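2025-03-12
By Lorne Sandhu

Riltville bulb growers' open day, quick notes before I forget. Got there late, parking a mess, field across the road already full. Six bucks in, kids free. Guerra greenhouse first: warm, packed, smelled great. Ignacio Ulloa doing the tour, talks fast, knows his stuff. They force about 800 trays a season, bulbs chilled 16 weeks before they go under glass. Didnt know it was that long. Cold store next, brrr. Skipped the potting demo, line too long. Soup good, coffee not. Bought a bag of mixed bulbs for fall, no idea wher they'll go. Next open day is in May, outdoor beds only. Go early.

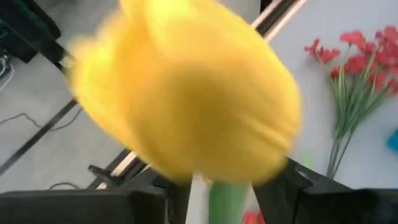 Yellow tulip, close up.

Contact | © Riltville Notes | Back to top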